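2021-10-21 作業ノート(机の天板、片付けと掃除)

朝からずっと机の話です。先週Bülentさんが「この部屋の机、どれも木目が似てて自分の席がわからなくなる」と言い出して、それなら一回ぜんぶ物をどけて、天板の状態をちゃんと書き残しておこう、ということになりました。次に部屋の配置を変えるのが1月なので、それまでに傷やシミの場所がわかっていると助かるんですよね。机が入れ替わったときも見分けがつくし!

で、午前中はひたすら片付け。ケーブル、付箋、誰のかわからないマグカップ2個(Nesrinさん、1つはたぶんあなたのです。流しの横に置きました)。Kekoraの資料の束は棚の3段目に移しました。ページの順番は崩してないつもりですが、念のため使う前に見てください。

物がなくなると、明るい木目の天板って案外表情があるなあと思います。最初に見た机は、真ん中あたりで木目がV字に落ち込んでいて、その少し奥に灰色の細長い跡がありました。炎みたいな形、といえば伝わるかな。シミなのか、表面が擦れたのかは、見ただけでは決められませんでした。Buķolaさんは「コーヒーじゃない?」派、私は擦れ派です(根拠はなし)。
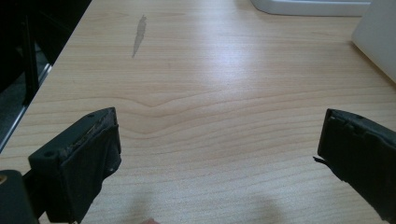 天板の木目と灰色の跡。V字模様の奥、やや左寄り。

この跡、天井の照明の映り込みのすぐ近くなので、角度によってはほんとに見つけにくいです。探すときは立ったままじゃなくて、しゃがんで横から覗くのがおすすめ。私は最初、反射で白くなっているところばかり見ていて、しばらく気がつきませんでした。

掃除の手順はこんな感じにしました。
まず乾いた布で、木目に沿って横に拭く。
次に固く絞った布でもう一回。
薄めた中性洗剤は目立たない端っこで試してから。
最後にもう一度から拭き。

メラミンスポンジは今回は使わないことにしました。Ctiborさんが前の部屋で使ったら、そこだけツヤが変わってしまったそうで、4か月たってもまだわかるとのこと。シミより目立つのは困る……。灰色の跡は、正体がはっきりするまでは軽く拭くだけにしておきます。無理にこすって広げたら泣くので。

午後は配線のことも考えました。机の奥に丸いケーブル穴があるのに、みんな机の縁から電源コードを垂らしているんですよ(私もです、すみません)。椅子を引くたびに引っかかるし、床の掃除もしにくい。次に機材を戻すときは、まず穴に通してから置く、という順番にしたいです。 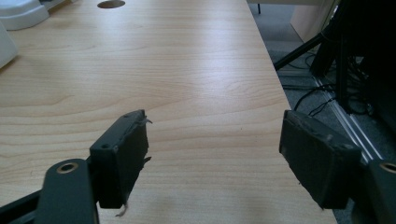

穴に通す順番は、太い電源コードが先、細いLANケーブルがあと。逆にするとプラグが途中で詰まって、机の下にもぐる人と上で引っぱる人の2人がかりになります。前にIlgınさんとやって、13分かかりました。もうやりたくない。それと、通したあとは机の裏で一度ゆるく束ねておくと、机を少し動かしたときに引っぱられなくて安心です。面ファスナーの結束バンドは引き出しに残りがあるはず。

あと、机の右側の縁には物を寄せすぎないでほしいです。通路側に置いた席だと、通る人の肘がちょうど当たる高さなんですよね。ペン立てを落とした人が今月だけで3人います(うち1人は私)。縁から手のひら1枚分は空けておく、くらいの決まりでどうでしょう。反対の人はこの下に書いてください。

まだやっていないこと:
天板の裏に番号シールを貼る。番号の付け方はBülentさんと相談。
灰色の跡の位置を、机の縁から測って表に書く。
ケーブル穴のフタを探す。前にPreltentの箱で見た気がするけど、違うかも。
マグカップの持ち主確認。

布は洗って窓際に干してあります。乾いたら誰か取り込んでおいてください、私は明日の午後まで来ません。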